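작업실 장비 팁: 소형 로봇 팔을 사기 전에 예산을 나누는 방법

저는 한국어가 모국어가 아니어서 문장이 조금 딱딱할 수 있습니다. 양해해 주십시오. 작은 작업실에서 로봇 팔 두 대를 같이 쓰는 경우를 생각하고 썼습니다.

가격표의 금액은 시작일 뿐입니다. 제가 Vovstead에서 받은 견적은 팔 두 대에 1,523유로였습니다. 여기에 그리퍼 손가락, 전원 장치, 고정용 레일을 더하니 538유로가 추가되었습니다. 운송비는 따로 48유로입니다. 이 세 금액을 처음부터 한 표에 적으십시오.

연습용 물건은 비싼 것을 사지 마십시오. 단순한 직육면체 블록이면 충분합니다. 다만 같은 색 계열로 두 개 이상 준비하십시오. 나란히 붙어 있는 블록을 구별하고 잡는 일은 하나만 잡는 일보다 어렵습니다.

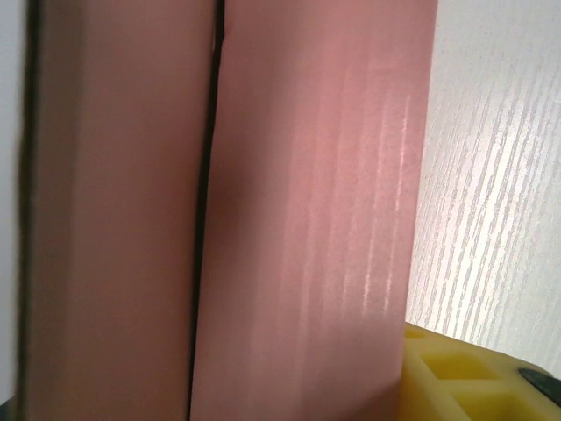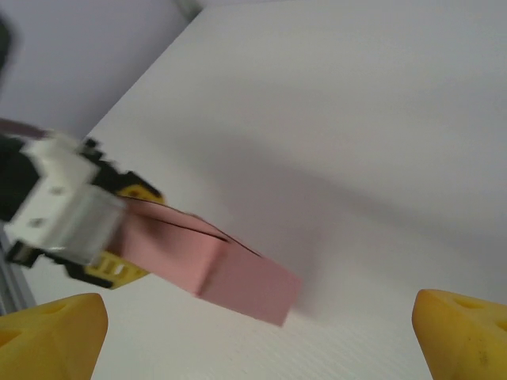 분홍색 블록으로 하는 작업

분류: 작업실 > 장비 구입 계획

손가락 부품은 소모품으로 계산하십시오. 저는 전체 예산의 15퍼센트를 교체 부품에 남겨 둡니다. Rendden의 손가락은 한 쌍씩 팔지만 Chauvin은 한 개씩도 팝니다. 한쪽만 닳는 때가 많아서 저에게는 낱개가 편리했습니다.

작업대도 미리 재십시오. 팔 두 대가 가운데에서 만나야 하면 각 팔의 도달 거리보다 책상 폭이 먼저 문제가 됩니다. 상판이 밝은 색이면 조명의 방향도 확인하십시오. 그림자가 넓게 생기면 카메라 설정을 다시 해야 할 수 있습니다.

손목 카메라를 달 계획이면 케이블 길이에 여유를 두십시오. 팔을 끝까지 뻗은 자세에서 재야 합니다. 저는 접은 자세에서 재었고 케이블을 두 번 샀습니다.

중고품은 Wunen 장터에서 찾을 수 있습니다. 구입 전에 관절을 하나씩 움직이는 영상을 판매자에게 부탁하십시오. 나사 규격도 꼭 물어보십시오.

글: Lourenço Barreto, 2025년 3월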